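Vastard 人行道配送平台 用户手册
第6章 路线规则的仿真验收

修订日期：1月19日 星期五
替代去年8月版第6章全文

6.1 适用范围

本章适用于在 Pelletti 仿真环境中对 Vastard 车辆的人行道行驶规则进行配置、运行和验收。实车上路前的机械检查、电池检查和急停检查见第3章，远程值守席位的设置见第7章。

本章所称“规则包”，指随路线下发至车辆的一组限制条件，包括限速、禁行区、让行距离、停车点和人工接管条件。规则包与地图分开管理。修改地图后，原规则包自动失效，须按本章重新验收。

当地法规对人行道自动设备有更严格规定的，以当地法规为准。规则包只能在法规限值以内收紧，不得放宽。

6.2 术语

通行带：规则包允许车辆占用的人行道宽度范围。

路侧带：路缘石与通行带之间的区域，通常布置灯杆、短柱、消火栓、邮筒等设施。

临墙带：建筑立面与通行带之间的区域。门洞、橱窗和玻璃幕墙均按临墙带处理。

硬边界：车辆任何部位均不得越过的线。路缘线、楼梯口边线和施工围挡线默认为硬边界。

软边界：车辆可在让行时短时越过的线，越过后应在规定时间内返回通行带。

6.3 验收前准备

1. 确认 Pelletti 工程文件的版本号与规则包清单中登记的版本号一致。
2. 载入路线所在街区，关闭编辑权限。
3. 将车辆放置在起点，车头方向与路线第一段的夹角不超过5度。
4. 检查车辆参数文件。载荷、轮径和制动参数须与待上路车型相同，不得使用默认车型代替。
5. 打开日志记录，勾选“规则触发”“边界距离”“人工接管”三个通道。
6. 将光照设为固定时刻。同一路线的全部对比运行应使用同一时刻，变更光照时另开一组记录。

注意：光照组别写入日志文件头，运行开始后无法修改。选错组别的运行一律作废，不得事后更名。

6.4 铺装与明暗交界

路线经过建筑阴影的，每一处阴影边缘均应在规则包中登记为观察点。斜向或不规则的边缘，按其与通行带相交的最前点和最后点各登记一次，两点之间视为同一观察段。

混凝土铺装的分缝不登记为边界。若感知模块将分缝误判为台阶或路缘，应先按6.8的流程记录，再提交感知组处理；不得通过屏蔽整段路面的方式消除误报。

玻璃幕墙一侧的临墙带宽度应比实墙一侧加大一级。
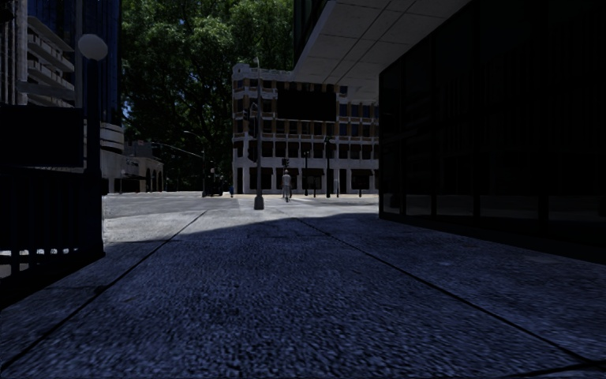

Henryk Sadowski 在评审意见中写道，观察点登记得越细，值守人员越容易把它当成背景噪声；他主张只对车速会发生变化的交界登记，其余交界留给感知日志，并建议把“加大一级”改成一个明确的数值，以免各站点各做各的。

编写组的处理如下。第一条意见部分采纳：观察点仍须全部登记，但值守界面默认只显示与车速变化有关的观察点，其余可在“详细”视图中调出。第二条意见暂不采纳，各站点车型外廓不同，级差由车型参数文件换算，换算表见附录C。

6.4.1 登记步骤

1. 在俯视图中选取通行带中心线。
2. 沿中心线推进，在明暗交界处插入观察点。
3. 为每个观察点填写类型：“入影”或“出影”。
4. 运行单次低速通过，核对车辆实际位置与观察点的偏差。
5. 偏差超限时移动观察点，不得移动车辆轨迹去迁就观察点。
6. 保存，并由另一名操作员复核签字。

6.5 格栅、井盖及其他嵌入件

金属格栅与铺装齐平时，仍应登记为独立表面。格栅斜穿人行道的，须登记两端和四角，不得以一条中线代替。规则包对格栅的默认要求如下：

（a）不得在格栅上停车。
（b）不得在格栅上原地转向。
（c）需要从格栅上通过时，保持恒速，进入前完成减速。
（d）格栅一部分处于阴影内的，按阴影观察段与格栅两者中较严的规则执行。
（e）沿格栅板条方向的长距离行驶一律禁止，路线应绕行或改为横穿。

不规则石材铺装按粗糙路面处理。粗糙路面的限速低于平整混凝土，具体数值由车型参数文件给出。若石块之间的填缝在模型中缺失或高度不正确，验收不得继续，应退回场景组补全。

路缘一侧设有短柱时，将短柱外缘连线作为路侧带内边界，车辆不得从短柱之间穿出至车行道。灯杆以底座外廓计算，不以杆身计算。消火栓周围设禁停区，禁停区半径按当地消防规定填写，未填写时系统拒绝生成规则包。 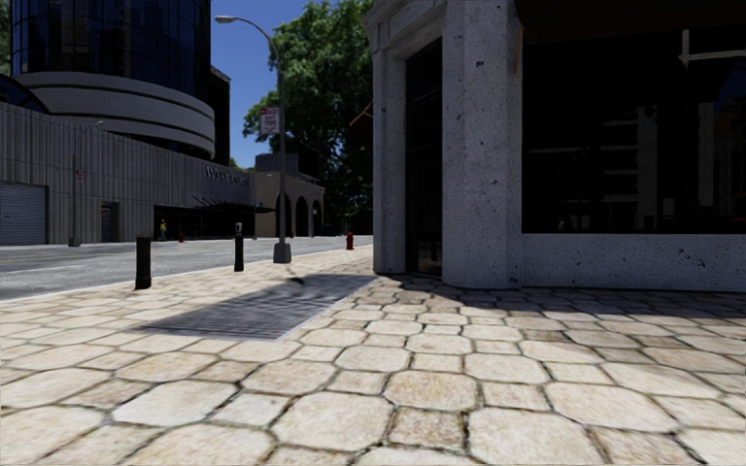
禁停区与停车点发生重叠时，系统保留禁停区并删除停车点，同时在清单中给出提示代码R-2。操作员应重新选择停车点，不得缩小禁停区使提示消失。

门洞前方应保留开门余量。凹入立面的门洞看不清门扇开启方向的，按向外开启处理。两处门洞相邻且余量相接的，合并为一个区域登记。

6.5.1 常见错误

将格栅画成矩形并与路缘平行。斜置格栅应按实际角度绘制。

用复制方式批量生成短柱。复制后的短柱沿用原编号，日志中无法区分触发来源。每一根短柱须单独编号。

把树冠投影当作阴影边缘。树影随时刻和风动变化，应在“动态遮挡”图层中登记。

6.6 楼梯口与下沉入口

警告：楼梯口是本章中唯一不允许软边界的设施。任何版本的规则包均不得对楼梯口边线启用“让行时可越过”选项。

设在人行道路侧的楼梯口，三面有栏杆或侧板的，仍以整个开口外廓加安全余量作为硬边界。栏杆只作为感知参照，不作为防护结构计入余量。竖向栏杆间距较密时，部分测距传感器会返回不连续的点，验收时应在两侧各运行一次，分别保存点云。

设置步骤：

1. 在俯视图中描出开口外廓，包括角柱和侧板。
2. 标出开口朝向，并在开口一侧加设缓冲区。
3. 将通行带向建筑一侧偏移，直至车辆外廓与缓冲区不再相交。
4. 检查偏移后的通行带与临墙带设施的距离。邮筒、立柱、垃圾箱等物体进入通行带的，应重新划线或在该段设置单向通行。
5. 若两侧都无法满足余量，该段路线不得通过验收。

6.7 行人让行

行人让行规则优先于到达时间、配送顺序和编队要求。

迎面行人进入让行距离后，车辆应减速，并向预先登记的一侧靠让。靠让侧在整条路线中保持一致，不因单个障碍物临时改变。靠让侧存在楼梯口或路缘硬边界且余量不足的，车辆应原地停止，等待行人通过。

下列情形按高一级让行处理：

佩戴安全帽或穿着背心的人员。系统视其为可能在现场作业的人员，停止等待，不主动绕行。

被前方人员部分遮挡的行人。遮挡解除前，按其可能出现的最近位置计算距离。

半身或下半身处于阴影内的行人。距离以躯干最近点计算，不以亮部轮廓计算。

使用助行器具、推车或牵引动物的行人。 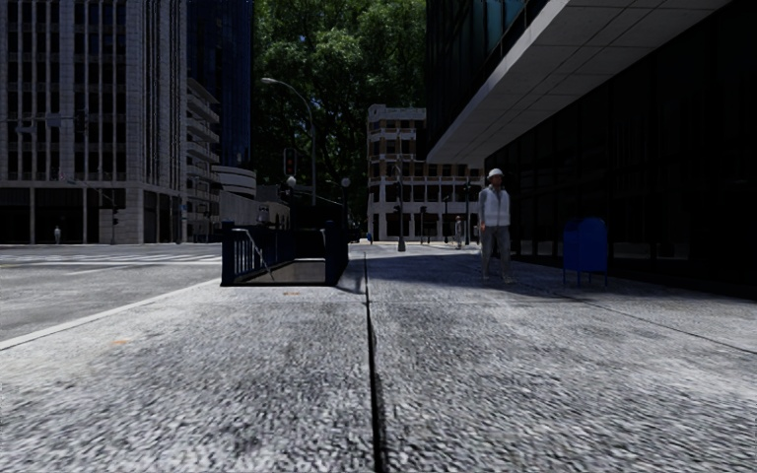

让行距离的验收采用重复运行方式。每个让行点连续运行100次，行人模型的速度、起始位置和行走方向由 Pelletti 的随机种子生成，种子值写入日志。任何一次运行中车辆外廓进入行人最小间距，该让行点即判为不合格，不计算平均值，也不得剔除个别运行后重新统计。

在行人密集的路口，等待时间可能较长。等待超时后车辆转入人工接管请求状态，不得自行降低让行等级以恢复行驶。

横道线前的等待位置设在人行道一侧，车头不得伸入车行道。信号灯状态无法确认时，按禁止通行处理。信号灯外壳颜色、反光和远处灯光均不得作为放行依据，只有信号识别模块输出有效且与路口接口数据一致时方可放行。

6.8 异常记录

出现下列任一情形，应立即停止本次运行并填写异常单：

车辆越过硬边界；
规则包中的设施与场景模型位置不一致；
感知模块在同一位置重复误报；
日志通道中断；
操作员手动改变了车辆位置或朝向。

异常单填写要求：

1. 写明工程文件版本、规则包版本和光照组别。
2. 附车载前视截图和俯视轨迹图各一张。
3. 写明车辆当时执行的规则编号。
4. 现象与判断分栏填写。判断栏可以留空，现象栏不得留空。
5. 当班结束前提交。

异常单关闭须由2人签字，填写人与关闭人不得为同一人。已关闭的异常单如再次出现相同现象，新开单并引用原单号，不重新打开原单。

6.9 验收结论与签发

验收结论分为“通过”“限制通过”“不通过”。“限制通过”须列明受限路段、受限时段和解除条件，缺任一项按“不通过”处理。

规则包由站点安全负责人签发后上传至 Fiten 路线服务器，服务器自动核对签名和版本。使用 Malinowski 接口网关的站点，还应在网关侧确认下发状态为“已生效”。显示为“已接收”时，规则包尚未启用，车辆仍按旧规则运行。

签发后的规则包不得就地编辑。需要修改时，从上一有效版本新建，并重新完成6.3至6.8的全部步骤。只改动文字说明、不涉及任何数值或几何的，可走简化流程，见附录D。

注意：仿真验收通过不代表实车可以无人值守行驶。首次实车运行须有随车人员，随车要求见第7章。

6.10 资料保存

下列资料与规则包一并归档：工程文件、规则包清单、全部运行日志、异常单、签发页。作废的运行日志同样归档，文件名加前缀“VOID”。

仿真截图归档时保留原始分辨率，不得裁切或调整亮度。确需标注的，另存一份标注件，原件不动。标注件文件名与原件相同，后加“_注”。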